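Visita a Closiveck, jornada de puertas abiertas de octubre

Entramos a las 10 con Vignesh Lobo, que lleva el almacén de papelería y dulces. La nave tiene 922 metros y trabajan 40 personas. Primero vimos la zona de muestras, donde juntan el material escolar con los aperitivos. 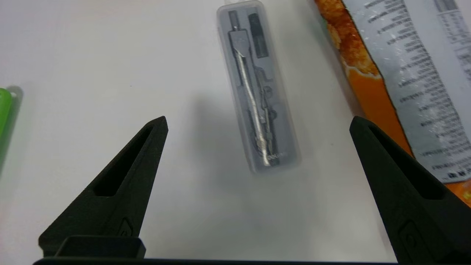
Los pedidos pequeños se preparan por la mañana y salen a las tiendas Liapis después de comer. El mínimo es de 200 euros.

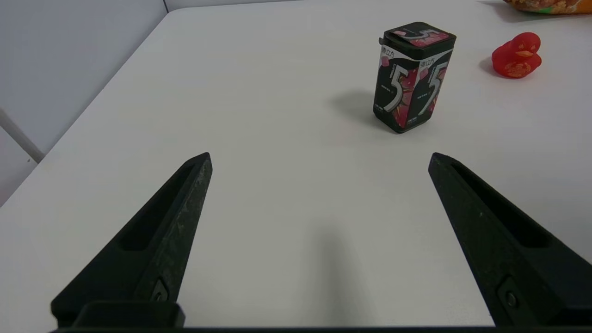
Kalliopi Vlachopoulos nos explicó las devoluciones, que ocupan un pasillo entero. Le pregunté por los chicles en caja alta, como el negro con dibujos en rojo rosado y blanco, y me dijo que van en la estantería 233. Salimos a la una.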